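From: Brodie McPhee
To: Osden parish records list
Date: 2019-09-17
Subject: Re: Pletlow registers, missing years

Veikko Vuorinen wrote:
> I have been through the Pletlow baptisms on the new index and can't find
> anything before 1646. The old card index had a few entries earlier than
> that. Have they been left out, or were the cards wrong? Also, is there
> a limit on how many pages one person can order? I was told 300 but
> the form let me put in more.

Veikko,

The cards weren't wrong. The first Pletlow register starts in 1646, but there are loose sheets from before then which were bound into the back of the Osden volume when it was repaired. Whoever made the cards knew about them. The new index was done from the film, and the film stops at the last page of the Osden burials. I have asked for the loose sheets to be added. Until they are, write to me with the surname and I'll look it up on the cards.

The Rathnayake transcripts cover part of the same gap. They are typed and easy to read, but spellings have been made modern all the way through, so check anything you take from them against the register.
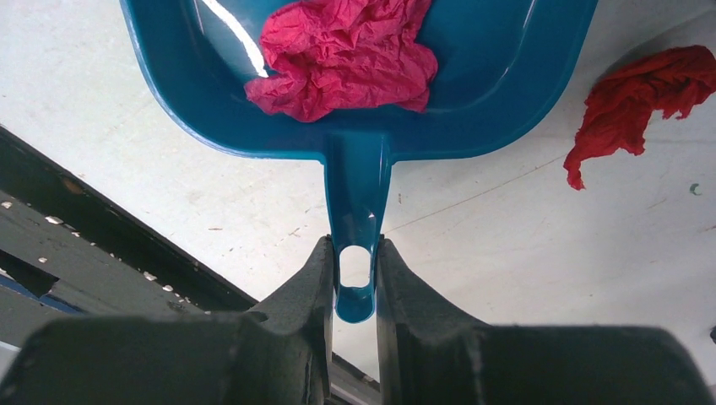 Can the marriages be searched by the bride's name? Only from entry 986 onwards, as the earlier ones are indexed under the groom alone.

On your other point, 300 pages is the limit for one order. The form will take a bigger number and the order then gets sent back, which wastes a week. Put in two orders if you need more. The film has 4000 pages on it, so please give the page numbers and not only the year.

One more thing for everybody. The September copies are going out on paper this time and not on disc. If you have moved house, send me the new address before the end of the month. I still have two packets here that came back marked "gone away", both for people who post on this list.

Does anyone have a note of what "Flosulik" means in the margin of the Osden burials? It comes up beside several entries in the same hand. I had taken it for a farm but it isn't on any of the maps I have.

Brodie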